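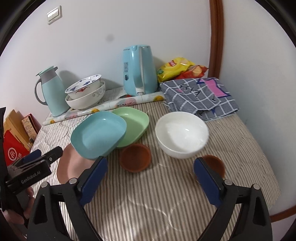 Kitchen Table Practice: Tips for Club Members Working at Home

Posted Friday, May 8, 2020, by Kirsty Rewi, Plovevton Robotics Club

Most of you are now practicing the table setting task at home on your own kitchen tables. These tips come from the first rounds of home practice and from the messages members have been sending me. Add your own at the club page and I'll work them in.

Setting up the table

Push the table into a corner if you can. Two walls keep things from going over the back, and you only have to watch the front and one side.

A quilted or padded cloth is worth using. Dishes slide less on it and they make less noise when you drop them, which you will. Pull it flat before each run. A fold under a dish will tip it just enough that the fingers close on the rim at a bad angle.

Put the tall and heavy things along the back. Kettles and jugs should be empty and unplugged for practice. If you want to try the kettle as a pick, leave that for the end of the session when you have a feel for the grip.

Keep the dishes you are working with in the center, within reach of both hands. If you have to lean, move the dish.

Choosing dishes

Start with shallow square dishes. The flat sides give the pads something to sit against. Small round dishes are harder and deep round bowls are harder again, especially glazed ones.

Use different colors if you have them. When you go back over a run with a partner it is much easier to say "the pink one" than "the second one from the left."

Don't use anything you would be sorry to break. Ask at home first. The Brirberg thrift store had plenty of odd bowls in March, and mismatched is fine.

Stacks: two bowls is enough. Take the top one off by the rim and lift straight up before you move sideways.

Using the grippers

Open the jaws fully before you come in over a dish. Half open is the most common cause of a knocked plate.

Come in slowly, stop, then close. Squeeze until the dish stops moving in the pads and no further.

With two grippers, decide which hand goes first and keep to it for the whole run. Quintana team calls it out loud ("left, right") and their runs have been cleaner for it.

Take a break after 15 minutes. Your grip gets sloppy before you notice it.

Check the pivot pins before you start. If one has worked its way out, push it back in and let me know. Don't glue it.

Cleaning the pads

Wipe the pads with a damp cloth and a drop of dish soap, then dry them. Crumbs and chip grease make them slip. No rubbing alcohol, it dried out the Zandent team's first set and we had to order more.

Wash the dishes too before they go back in the cupboard.

Run sheets

Six runs per session, written down the same day. Put the dish, the hand and whether it was placed, dropped or missed. Short notes are fine. There are 64 blank sheets in the shared folder, numbered, so take the next one and put your initials on the list.

Soft items

Folded dish towels are allowed in the next round. Fold in half twice and put the folded edge toward you. Pinch the edge with the tips of the fingers.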